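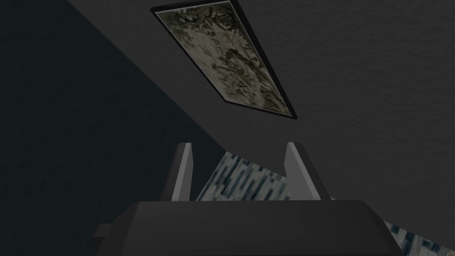
Melina Antoniadis wrote to us after the last call closed to ask whether a person has to call themselves an artist to apply. She had kept sketchbooks for years and never shown any of them. The answer was no then and it is no now, so we are putting it near the top this time.

Open call: artist residencies and group show at Karnance

Karnance is a gallery and shared studio on the second floor of the old Kuhlmann building in Sumthorpe. We are looking for 16 participants for our winter program, which ends in a group show in the front gallery. Two of the 16 places are full residencies with a private studio. The other places are shared studio places, with a desk, a locker and wall space.

The theme is "Borrowed Rooms." We would like work that deals with places people use for a while and then hand on: rentals, waiting areas, dorms, spare bedrooms, a relative's garage. You can read the theme loosely. Drawing, painting, print, textile, sound, video, ceramics and written work are all welcome. We can't take work that needs an open flame or standing water - the floor in the front gallery won't allow it.

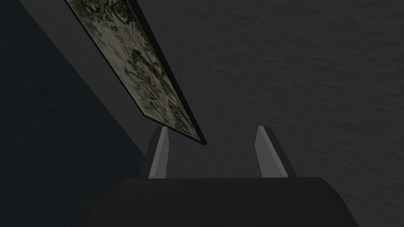

Gripper and tilted panel, computer rendering.

What you get

Residents receive a private studio for the full program, a key, and a materials allowance paid in two parts. Shared studio participants receive a smaller allowance, paid once at the start. Everyone has use of the print room, the kiln (booked through the front desk) and the scanner. Framing for the group show is covered up to three pieces per person. Anything beyond that you arrange yourself.

Karnance takes no commission on sales from the group show. Buyers pay you directly.

What we ask

Be in the studio at least two days a week. Come to the monthly group critique, which starts at 6 p.m. and usually runs long. Sit at the gallery desk for two shifts while the show is up. Help hang your own work and take it down on time. In the past we have had pieces left in the hallway until spring, and we don't have room for that again.

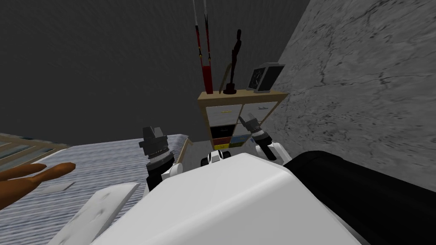

Residents are also asked to give one public talk or lead one workshop. It does not need to be polished. Last winter's talks ranged from a slide show on motel curtains to an evening of bookbinding, and both filled the room. We handle the chairs, the sign-up sheet and the publicity.

Who can apply

Anyone 18 or older who can get to Sumthorpe regularly. We don't provide housing. You don't need a degree, a website or a record of past shows. Pairs may apply together and will be counted as one place, with one allowance. Current students are eligible as long as the work is not also being graded. Past residents should wait two years before applying again, but past shared studio participants can apply right away.

How applications are read

We had 41 applications last time. Each one is read by three people: a Karnance staff member, a past resident and someone from Gallent, the print shop downstairs. Names are removed for the first reading. We write to everyone with a decision, and if you ask for comments we will send a short paragraph. 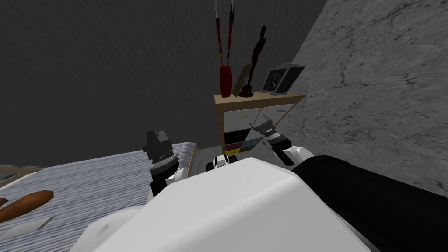 White robot body with left gripper raised, computer rendering.

What to send

One page about what you want to make or work on. Up to eight images, or up to ten minutes of sound or video. A short note on which days you could be in the studio. Tell us whether you are applying for a residency, a shared place, or either one. No reference letters, please.

Applications close at noon on the last day of October. There is no fee. Paper applications can be left at the Karnance front desk or mailed to us. The building has an elevator at the rear entrance, and the studios and restrooms are step-free. If you need the form in large print, or would like to apply by phone, call the desk and we will set it up.

Studios open in December.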